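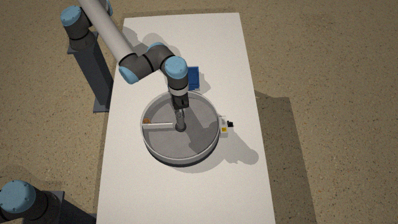

Hello again, and thank you for picking this up so quickly. Our trouble is with the county overdose mortality map in Kondlow, which started showing a rate of zero for a great many of our rural counties after the June refresh. The source table from the state has 874 rows, one per county per year plus a few regional lines, and 352 of those have no death count at all. They are suppressed for privacy when the number is small. If you think of the file as that long white table, the activity is all up by the basin and a large part of the near end is bare, and the bare part is what Kondlow is now reading as "no deaths." It used to shade those counties with gray stripes. Now they come up in the palest green, the color we use for good news, and a rural health partner has already quoted one of them in a grant draft.

Product: Kondlow, web version
Area: County map, rate layer
Priority: High (public page)
Status: Open

What we expected: suppressed counties striped, with the note "too few to report."
What we get: suppressed counties green, rate 0.0, no note.

Reply from support

Good morning, and thank you for such a careful write-up. I'm sorry about the grant draft, I know how those things travel. Could you try a few things for me when you have a minute? First, open the raw table view and look at the deaths column for Brostitano County, any recent year, and tell me whether the cell is blank or shows a zero. Second, switch the map from rate to count and see whether the stripes come back. Third, please let me know if the file was opened in a spreadsheet program before it was uploaded. That last one catches more people than you'd think, so please don't feel singled out.

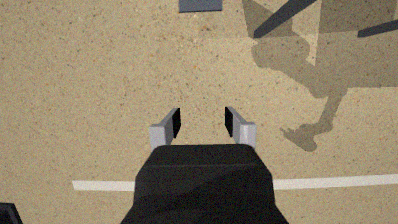 While you're in there, would you also check which population file the map is using? The rates are deaths divided by population, and if the file was swapped in June we may be chasing two problems and blaming the wrong one.

Reply from customer

All right, I have been through your list with a cup of coffee and here is where I landed. The Brostitano cell shows a zero in the raw table view. In the original download from the state it is an asterisk. Switching to count does not bring the stripes back — the county just says 0 in place of 0.0. The file was not opened in a spreadsheet here, I'm glad to say. It went straight from the state's page to our Skerora import job and from there to Kondlow, same as always. The population file is the same one we used last year.

I did notice one other oddity. The state total at the top of the page is correct, down to the last death. It comes from its own line in the source file, so I suppose it never touches the suppressed cells. The rural and urban averages do touch them, and the rural one has dropped so far that it makes our small counties look like the safest places on earth. They aren't, and the folks running the treatment programs out there would be the first to tell you.
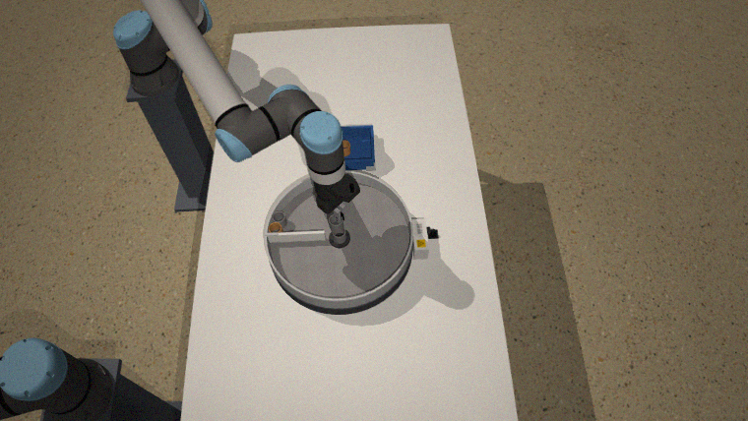

I have put a banner on the page for now, asking visitors to hold off on using the county figures. I would rather not take the whole page down, as the trend charts for prescription opioids and for fentanyl look fine to me and people do rely on them.

Reply from support

The banner is a good move, and please leave it up a little longer. Your asterisk was the clue I needed. The Skerora import has a setting called "Non-numeric values," and its default changed from "Keep as missing" to "Replace with zero" in the spring release. Any job without that setting saved explicitly picked up the new default the next time it ran, which for you was the June refresh.

To put it right:

Open the import job and go to Column rules.
Select the deaths column, and set Non-numeric values to "Keep as missing."
Do the same for the crude rate column.
Save, then run the job again with "Overwrite existing rows" checked.
In Kondlow, clear the map cache and reload.

The averages will recalculate by themselves after the reload. Missing rows are left out of them, so the rural figure will describe only the counties that could be reported, and you may want a line under the chart saying so.

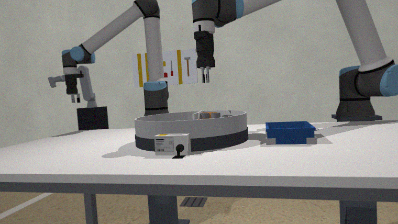
Two robot arms above a long white table, with the round gray tray.

Reply from customer

Done, and what a relief. The stripes are back for all 352 rows, Brostitano included, and the rural average is in line with what we published last year. Of our 96 counties, the only one that still looked wrong was Sorrentino, which stayed green in my browser until I cleared the cache a second time. I've added your line under the chart and written to the grant partner with the correction.

One small request before you close this: could the release notes mention changed defaults near the top? I did go back and find it, on page 2, under "Other."

Reply from support

I've passed that along to the release notes team with your ticket attached. I'm marking this one resolved, but it will reopen if you reply, so do write back if Sorrentino misbehaves again.

Status: Resolved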